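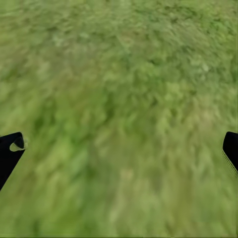
Page last changed: 9th June

Who Picks Up the Golf Balls? Automation at the Grotow Driving Range
Final report, Work and Technology seminar

1. Why a driving range

Everyone else in the seminar picked a warehouse. I picked Grotow, a driving range with a small repair shop, because I worked two summers there and already knew where the coffee was kept. The range was planning to buy a picking arm from a firm called Onarora, and the staff had opinions about it long before there was anything to have opinions about.

What existed in May was a simulation. Onarora gives its customers access to a program named Tasska, in which a two-fingered gripper works over a computer-made lawn. The view is from the hand, looking down between two black fingers at a lot of blurry green. One groundskeeper looked at it for a while and asked who was in charge of mowing that.

2. What I did

I spent 12 shifts at the range and interviewed the six people who collect, wash or sort balls. I also sat in on the training hours, when staff took turns running the simulated gripper from a desk in the repair shop. My theory comes from the course reader, mainly the Subramaniam chapter on "leftover work", meaning the jobs a machine leaves behind for people to do.

3. What the work is now

The open field is already handled by a cart that a person drives up and down. The cart can't get into the ditch, the flower beds or the rough by the fence, so someone walks those with a tube. On the busiest day of my study the walkers brought in 430 balls. It is dull and wet, and I was surprised by how many people liked it. You are outside, you are alone, and no customer can ask you about their grip.

4. What changes

The arm is meant for the ditch and the rough, in other words for the walking. Management described this as taking away the worst part of the job. Four of the six said it was the best part, or at least the quietest.

What they get in exchange is desk time. In training, one person watches the view from the hand and steps in when the gripper has trouble making up its mind. Two of the older workers found this harder on the eyes than on the back, and said the grass all ran together after a while. The youngest, who had been hired for his knees, was very good at it and did not seem pleased.

Pay came up in every interview. Watching a gripper isn't in anyone's job description, so for now it is paid at the walking rate - minus the boot allowance.

5. Problems with this study

Six people is a small group, and I used to work with three of them. I also never saw a real arm on real grass. The delivery was put off twice while I was writing, and the walkers were still out with their tubes on my final shift.

The interview questions are in Appendix A. Appendix B is the shift rota, with the coffee stains removed.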